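Ticket: Produce bags splitting and fogging at the packing table
Opened by: Esther Mbwambo, Gavard shop
Assigned to: Lilian Mrema
Priority: normal
Status: resolved

Esther Mbwambo, 8:40 am
We switched to the Drolleo clear bags in March and have had trouble with mixed fruit orders ever since. Two separate complaints. First, the side seam opens when the bag is lifted, usually near the bottom corner. Second, customers say the inside is fogged by the time they get it home and the mangoes have soft spots. The old bags from Murkent did neither. We have 800 of the new ones left and I would like to use them up if we can.

Lilian Mrema, 9:15 am
Please tell me what goes in first, how full the bags are, and whether the fruit comes straight from the cold room. Also check the carton label for the film thickness.

Esther Mbwambo, 10:05 am
Carton says 50 micron. Fruit comes straight from the cold room. Packing order depends on who is on shift. Bags are filled close to the top and then twisted shut.

Lilian Mrema, 10:30 am
50 micron should hold a mixed order. I don't think the film is the problem. Try these changes and leave everything else alone:

Open the bag fully and flatten the bottom before anything goes in.
Firm, heavy items first. Mangoes last, near the top, laid in by hand.
Keep stems and cut ends away from the seam.
Stop filling while there is still enough film to fold over.

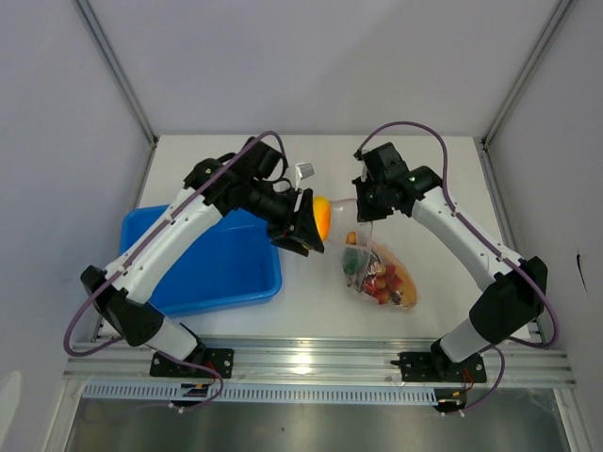 For the fogging, let the fruit stand out of the cold room for about an hour before it is bagged. Fold the top over loosely and don't twist it. A twisted bag traps the damp, and it also pulls on the seam when someone picks it up by the neck.

Esther Mbwambo, 1:50 pm
Ran a batch the new way. No split seams. Two bags still had some mist on the inside — both were packed from a crate that had just come out of the cold room, so that one is on us.

Lilian Mrema, 2:10 pm
Good. Do the same with the afternoon orders, including the Nzioka delivery, and lift each bag from underneath when it goes into the crate.

Esther Mbwambo, 4:35 pm
Afternoon orders done. One seam opened, on a bag with a pineapple in it. The crown had gone through the side.

Lilian Mrema, 4:45 pm
Pineapples go in a paper bag or loose in the crate. I have added that to the packing sheet. No need to return the remaining stock. Closing this — reopen if the seams start again on ordinary orders.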